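4 min read

Bin picking notebook — July, continued

Started at 9:15. Read the last entry first, which was a good thing, as I had forgotten we left the speed override at the low setting. Left it there for the morning. The class demo is at the end of the month and the only thing being graded is whether the arm empties a bin of mixed toys without a person touching it, so there is no prize for fast.

State of things at the start of the day:

- Grasp planner is the Gromine branch, not main. Main still has the old approach angle and will put the wrist into the bin wall.
- Camera calibration is from last week. Did not redo it.
- Bin has not been moved. If you bump the table, check the clamp and then check the corner points before running anything.
- Toy set is the small one. The full set is in the box under the bench at Wosbridge and I will bring it over when the small one works.

First block, single object in the bin, same object each time. Fine. The ball is still the easiest thing we have, it gives a little and the fingers find it even when the pose estimate is off. The cake slice is okay if the point is away from the wall. The block shape is okay lying flat.

Second block, the small set all together, spread out so that nothing touches anything else. The planner picks in the order of its own score, and the score likes tall things near the center of the bin. That leaves the stuff near the walls for last, which is the stuff we have the most trouble with. I don't want to change the order before the demo. I wrote it down as a thing to change in the fall.

The vehicle is the problem object and has been all along. The depth image has holes where the black parts are, so the planner sees a yellow piece with nothing next to it and aims for what it thinks is the edge of the toy. The fingers then come down on a wheel. I turned on the hole filling step and the mask looked better, but it also filled in a gap that really was a gap, so now it thinks the toy is wider than it is.

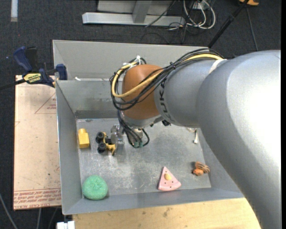 Changed three things after that, one at a time, with a run in between each.

1. Lowered the hole filling limit by half. Mask is a bit ragged on the wheels but the width comes out right.

2. Added 2 mm to the clearance above the floor. We had been scraping. The bin floor has plenty of marks on it already and I would like the fingertips to last until the demo.

3. Made the planner throw out any grasp where one finger would land inside a filled area. This cut the number of candidates by a lot. On the vehicle it sometimes leaves none, and then the program just stops and waits, so it needs a fallback. For now the fallback is to skip to the next object and come back.

Number 3 helped the most, going by the log. Number 1 by itself did almost nothing.

Lunch, then the long run. The goal was 200 attempts without a stop. Did not get there. It stopped at attempt 23 with a joint limit warning on the last axis. The planner had picked a grasp turned nearly all the way around when the same grasp the other way would have been fine, the gripper being symmetrical. This is the same thing the Đorđević group wrote up in their notes from the spring course, and their fix is to add the flipped version of every grasp to the list and let the cost sort it out. I put that in. It is six lines. I should have done it when I first read their notes.

Second long run began a little after 2 pm and did reach the end. Log is saved as run 727 in the class folder. I only skimmed it so far. Someone please go through the failures and sort them into "missed," "dropped" and "skipped," and use those words so the plot script can read them. The script does not know what to do with "slipped," which is what I wrote for half of the last log.

Cables: the bundle over the wrist has enough slack for the normal range, but with the flipped grasps the last axis will now go to places it did not go before. Watch it for the first few picks of any new run with your hand near the stop. If the loops under the wrist get close to the toys, stop and retie them. I would like a proper guide for this. Mirnitz sells a clip-on one, and the form to order it needs to be in before the end of the month. I will fill it in tomorrow unless one of you gets to it first.

The acrylic sheet still has its paper on. Leave it on. It is going to be the front guard for the demo and it scratches if you look at it. The cut lines need to be measured again with the bin in its final spot — the last numbers were from when the bin sat farther back.

Side note on lighting. By 4 pm the sun comes in on the window side and the depth image gets noisy along one wall. The demo is in the morning so it may not matter, but anyone testing late in the day should pull the blind or their numbers will not match mine.

Things not done:

- Recalibrate camera. Should happen before the next long run.
- Fallback when every object has been skipped. Right now it loops forever. Add a counter.
- Small striped animal toy. The estimate flips its head and tail. Doesn't seem to hurt the grasp, but it makes the log confusing.
- Write the one-page summary for the class. I have a first paragraph and I don't like it.
- Bring the full toy set from Wosbridge.

Powered down at 5:40. Arm is parked in the home position, key is in the drawer. Speed override is back to low, so check it before you think something is broken.

This site uses cookies to remember your settings. By continuing to read you accept their use.

Contact | Notebook archive | Back to top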